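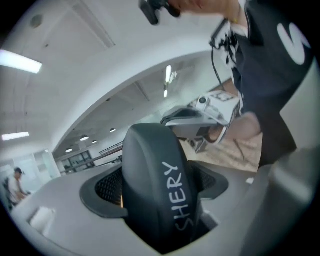
Figure 6. Padded block in its recess, with black mesh on either side.

Cleaning the padded block, mesh and housing

This section covers routine cleaning of the black padded block, the mesh panels beside it and the light grey plastic housing. Fabric covers and accessories are dealt with on page 39.

Leave the block in its recess for all of the steps below. Do not pry at the dark band around the opening.

What you will need

Two soft white cloths, lint-free
A soft dry brush (a clean paintbrush will do)
A vacuum with a dusting brush and a low suction setting
Mild dish soap
A bowl of lukewarm water, no hotter than 40 °C
Harkix surface wipes (optional, housing only)

CAUTION: Do not spray water or cleaner directly onto the block or the mesh. Put it on the cloth first, then wring the cloth out well.

CAUTION: Do not use bleach, methylated spirits, window cleaner or scouring pads on any part. They can mark the matte surface and may lift the lettering.

Before you start

1. Switch off and unplug anything connected to the unit.
2. Clear loose items off the grey surface and put them somewhere you will find them again. Small parts left on the slope can slide off towards the edges.
3. Move hanging cables out of the way so they do not drag across the block.

Mesh panels

4. Brush the larger panel from top to bottom with the dry brush. Follow the curve where it wraps around the lower side of the block.
5. Brush the smaller panel the same way. It sits close against the block, so use the tip of the brush.
6. Vacuum both panels on low suction. Hold the nozzle just clear of the mesh.
7. If there is still dust in the mesh, repeat steps 4 to 6. Do not push it through with a pin or a cotton bud.

Padded block

8. Wipe the rounded top with a dry cloth.
9. Add a few drops of dish soap to the water, dampen the second cloth and wring it out until it no longer drips.
10. Wipe the top, then the sides, in long strokes. Light pressure is enough.
11. On the face with the white lettering (SHERY in Figure 6, reading from bottom to top), wipe along the length of the word. Do not rub across the letters or scrub at their edges.
12. Go over the block again with plain water on a clean part of the cloth, then dry it.

Note: Lettering differs between units and makes no difference to how the block is cleaned. If you have added your own lettering with a Flovetier paint marker, leave it to cure for 17 hours before cleaning that face.

Housing

13. Wipe the grey plastic with the damp cloth, working outward from the opening to the sides. Surface wipes can be used here instead. Keep them off the mesh.
14. Run a dry corner of the cloth along the dark band. Grit collects here and is easily missed.
15. Dry the whole housing.

Drying

Leave the unit uncovered at room temperature for 6 hours before putting the dust cover back on. Do not use a hair dryer or a heater, and keep it out of direct sun.

If marks remain

Grey smudges on the block usually come away with a second pass of soapy water. Shiny patches are wear and will not clean off. For torn mesh or a split seam, stop using the unit and contact the place of purchase.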